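共同工房の隅で続けてるビンピッキング機の製作、久しぶりにまとめて書きます。長いです。連投になります!

プロジェクト名はJiltance。意味は特にないです。最初のメモ帳の表紙に書いてあった言葉がそのまま残っちゃいました。やりたいことは単純で、箱の中にばらばらに入った小物をアームが一個ずつ拾って外に出す。それだけ。それだけなのに、もう二回目の冬です。

メンバーは自分とWálter Paucarさんと、配線担当のEyerusalem Zelekeさん。場所はいつものFarkgate工房。平日の夜に集まって、終電前に解散するのがお決まり。

まず箱の話をさせてください。最初は百均のプラ箱でやってたんですよ。軽いから、指先がちょっと壁に触るだけで箱ごと逃げる。箱が5ミリ動くと次の掴みが全部ずれる。ログを見て「キャリブレーションが狂った!」って大騒ぎして、一晩まるごとアームの原点を疑ってました。犯人は箱でした……

で、金属の箱に替えてクランプで机に固定。これがもう、びっくりするくらい効いた。ソフトを一行も変えてないのに空振りが目に見えて減って、三人で変な声が出ました。机ごと揺れる問題は残ってるけど、それはまた別の夜に。

ただ金属の箱は金属の箱で曲者です。底も壁も傷だらけで、その傷を画像認識がちょいちょい「物」だと言い張る。何もないところへ自信満々に降りていくアーム、見てるぶんにはかわいいんですけどね。今は空の箱を先に撮っておいて差分を取る方式を試してます。照明が変わると崩れるので、まだ本命とは言えない。

中に入れる物は毎回その辺から集めてます。選ぶ基準は「いやなやつ」。透明、つるつる、重心が変、ぺらぺら。きれいな立方体ばかりだとすぐ成功率が上がって気持ちいいんだけど、そのあと現実の小物を入れた瞬間に心が折れるので(経験者談)。 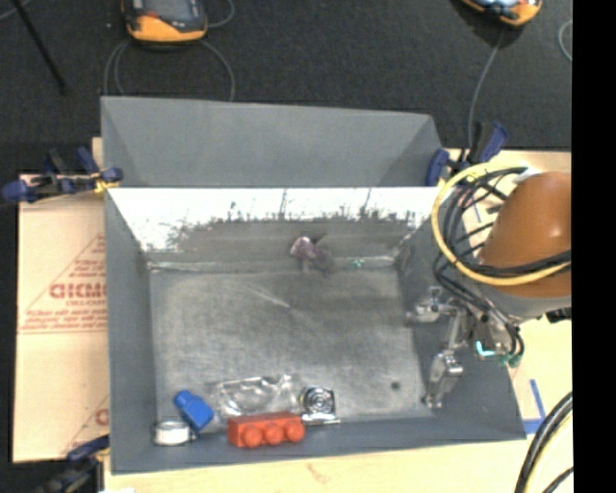
透明の包装がいちばんの難敵。手前の赤いブロックは癒やし枠です。

透明の包装、ほんとに手ごわいんですよ。向こうの金属がそのまま透けて見えるし、しわのところだけ白く光る。カメラからすると「光ってる線が何本かある床」なんだと思う。深度のほうも穴だらけ。人間はなんでこれを一瞬で袋だとわかるのか、作れば作るほど不思議になってくる。

あと地味に困るのが、手前の壁際に物が寄ること。真ん中にぽつんとある物なら上からまっすぐ行けばいい。でも壁際は指を入れる隙間がないし、隣の物も一緒に挟みそうになる。Wálterさんの案は「先に指でちょいっと真ん中へ押してから掴む」。人間もやるよね、それ。押す動作を入れたら急に動きが生き物っぽくなって、ずっと眺めていられる!

押す動作の調整で学んだこと。速く押すと丸い物が反対側まで転がっていく。ゆっくり押すと今度はブロックの角が引っかかって、急にはじける。いまは押す距離を短くして、押すたびに撮り直すのに落ち着きました。時間はかかる。でも確実なほうが好きです。

配線の話もしたい。アームの手首まわりって、ケーブルに余裕がないと回した瞬間に引っ張られるし、余らせすぎると今度は箱の縁に引っかかる。Eyerusalemさんは手首を端から端まで回しながら、輪の大きさを少しずつ変えて結束バンドを切っては留め、切っては留め。ひと晩で結束バンドの袋が空になりました。おかげで手首まわりのトラブルはあれから起きてません。感謝しかない。

テープの話も。箱を外して掃除すると、元の位置に戻すのが意外と大変なんです。机に目印のテープを貼っておくと復帰がめちゃくちゃ早い。高い治具を買う前にまずテープ。うちの工房の合言葉にしたい。

数字も少しだけ。今期の掴み動作の累計が3441回になりました! 最初の1000回まではほんとに長かった。夜中に手動で一回ずつ「はい次」って押してたので。今は失敗したら自分で撮り直してもう一度行くようにしてあって、同じ物に3回失敗したら後回しにします。この「後回し」を入れたのが今期いちばんの進歩かもしれない。あきらめる機能、大事。

失敗ログに名前をつけるのもおすすめです。うちは「床つかみ」「二個持ち」「ふち打ち」「手放し早すぎ」。番号で管理してた頃より話が早いし、なにより負けた夜でもちょっと笑える。「今日ふち打ち多いね」「箱が斜めじゃない?」で原因にたどり着けたこともありました。

次にやること。透明な物は見つけるのをいったんあきらめて、「ここに何かあるはず」くらいの雑な推定で触りに行ってみます。指が当たった感触で判断できたらおもしろいなと。指先のゴムも替えたい。いまのままだと薄い物の端を拾うのが苦手で、つるっと逃げます。

2月の工房の集まりに動いてる状態で持っていくのが目標。Wilson Arboledaさんが「自分の机の引き出しの中身を全部入れていい?」って聞いてきたんですが、あの引き出しは難易度が高すぎる。でも受けて立ちます。楽しみ!

同じようなの作ってる人がいたら、透明物をどうしてるか教えてください。偏光フィルムを試した人の話が特に聞きたいです。リプでもDMでもどうぞ。こっちのログの名前一覧も、ほしい人がいたら貼ります。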